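Section 4: Fitting the Foam Corner Strip

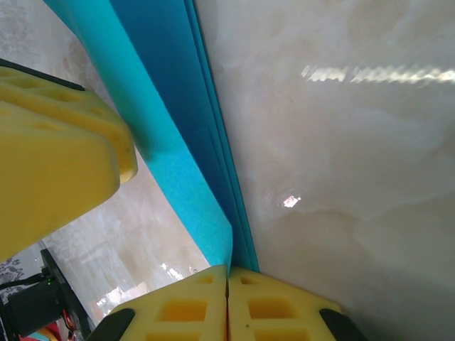
Gilmar Damasceno
Technical writer, Flumura household fittings

Use this section when you place the blue foam strip along a corner next to a marble-patterned surface. It covers the long strip only. Short end pieces are in Section 5.

The strip has two faces you need to tell apart before you start. The turquoise face has a fine foam texture. The deeper blue face is smoother and goes against the marble-patterned surface, with its straight edge lined up along it.

What you need

The foam strip from the Nuvell pack
Two dry cloths
Mild dish soap and water
A soft pencil
A sharp utility knife and a metal ruler
Adhesive pads (Nuvell pack, small bag)

Before you start

1. Take the strip out of its wrap and lay it flat for 60 minutes. It ships folded and needs time to relax.
2. Wash the corner with soap and water. Wipe off all the soap with a clean cloth.
3. Let the corner dry completely. Glossy surfaces can look dry while there is still a film of water in the joint, so run a dry cloth down the corner before you go on.

Caution: Do not use solvent, scouring powder or bleach on a glossy surface.

Measuring and cutting

4. Measure the corner from end to end. Write the number down.
5. Mark the strip 2 mm longer than your measurement. The foam compresses slightly when it is seated.
6. Cut against the metal ruler in several light passes. Pressing hard tears the foam.

Note: The longest run a single strip can cover is 3000 mm. For longer corners, butt two strips end to end and keep the joint away from the sink or tub.

Placing the strip

7. Hold the strip in the corner without adhesive. Check that the smooth blue face lies flat for its full length.
8. Make a light pencil mark at each end.
9. Peel the adhesive pads and put them on the smooth blue face, one at each end and the others evenly between.
10. Start at one end. Set the edge first, then press the face down a hand's width at a time.
11. Do not pull the strip as you go. A stretched strip will creep back and leave a gap at the end.
12. Press along the full length again with a folded cloth. Wipe off the pencil marks.

Caution: Keep the area dry for 24 hours after fitting.

Taking it off

Lift one end and peel slowly, keeping the strip low against the surface. Rub off any pad residue with a fingertip and soapy water. Pads cannot be used twice. Replacement pads are part number 193.

Care

Wipe the strip with a damp cloth. Do not put it in a dishwasher or dryer. Replace it if the foam splits or no longer springs back when pressed.

Text checked by Washington Guimarães. Last revised December 11, 2024.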